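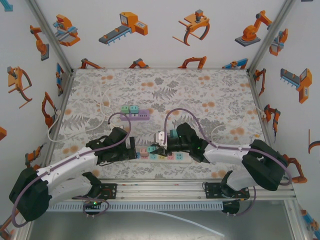
Most homes end up with too many things plugged in near the TV or the desk. Sorting it out takes an afternoon and very little money. The steps below are the ones I used in a two-room apartment with old outlets, and they should work in any room.

## What you need

- A pad of sticky labels and a pen
- Hook-and-loop ties, cut to length from a roll
- A flashlight
- A dry cloth
- A pencil and paper for the adding up

I bought a roll of Dranlow ties. Any brand will do, but avoid plastic zip ties. You have to cut them off every time you move something, and it is easy to nick a cord.

## Step 1: Find the limit

Turn the strip over and read the rating on the back. It is given in amps, watts or both. If only amps are shown, multiply by the voltage of your outlets. Write the number down. Then check the breaker for that room, and use whichever limit is lower. Other outlets in the room usually share the same breaker, so whatever they are running counts against it too.

## Step 2: Add up the load

Go around the room and write down the watts for each item. The figure is on a sticker on the bottom or on the charger itself. My list came out like this:

| Item | Watts |
|---|---|
| TV | 100 |
| Desktop computer | 200 |
| Lamp, speaker and router together | 71 |
| Small heater | 1,150 |
| **Total** | **1,521** |

The heater was most of it. Anything that makes heat goes straight into a wall outlet: heaters, kettles, irons, hair dryers, toasters. Take those off the list and add again.

## Step 3: Unplug and clean

Shut down the computer first. Pull each plug by its body, never by the cord. Wipe the dust off the plugs and the strip with the dry cloth. Throw out any strip with brown marks, a cracked case or a loose socket. One of mine, an old Praren, had a socket that would not grip, and it went.
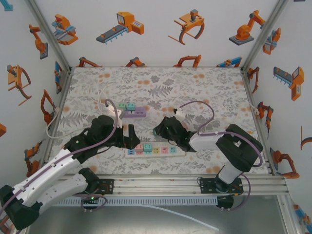
## Step 4: Label both ends

Put a label on each cord near the plug and another near the device. Short names are best: "TV," "router," "desk lamp." Fold the label around the cord so the sticky sides meet and it makes a small flag.

## Step 5: Plug back in

Large adapters go at the ends, where they cover fewer sockets. Never plug one strip into another. If you run out of sockets, use a second wall outlet. Gather the slack into wide loops and tie them loosely. A strip needs air, so keep it out from under rugs and away from curtains.

## Step 6: Check it later

After an hour of normal use, put your hand on the strip and on each plug. Slightly warm is fine for a phone charger. If the strip itself feels hot, unplug it and stop using it. I check mine again every May, when the heater goes back in the closet.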